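Forine Community Workroom: Progress Report, May
Prepared for Nicanor Cordero by Refilwe Chauke

Work tables

The first phase of the grant paid for new work tables in the main room. They have been delivered and set up, and the invoice from Venetti is settled at $1,296. That part went to plan, and I have no complaint about the delivery.

I am less sure about the finish. The proposal said a pale surface would "brighten the room and hide daily wear." The room is brighter. I have yet to see evidence for the second half of that sentence. The tops are a very light beige with a fine grain and an arched figure in places, and one of them has a faint pinkish-tan tint near the middle. Xóchitl Gallegos thinks it belongs to the material. Itzel Cervantes thinks something was left on it. Venetti has been asked and has not answered.

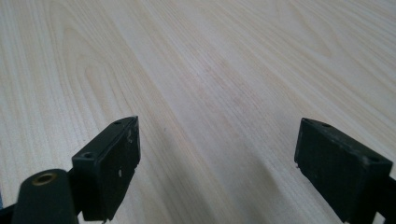

Cleaning and care

The care sheet promises that a damp cloth will take off "most household marks." It doesn't say which ones, or how soon you have to get to them. Itzel has wiped the tinted patch 2 times with plain water and reports no change she would swear to. We have held off on anything stronger until we know whether the warranty allows it.

Cirilo Escobedo has suggested table mats from Mavier at a cost of $600. I don't recommend this yet. Covering a new table to keep it looking new seems an odd use of the money, and the mats were not in the budget.

Use so far

The tables have been in use for 16 sessions. People say they like them, but people said that about the old ones too, and we never asked in any organized way. I would not put "improved satisfaction" in the annual summary on this basis.

Next period

Get a written answer from Venetti on the tint.
Hold the mat purchase until that answer arrives.
Ask users three plain questions about table height, glare and cleaning.

The storage shelves from Alvarado are still on order.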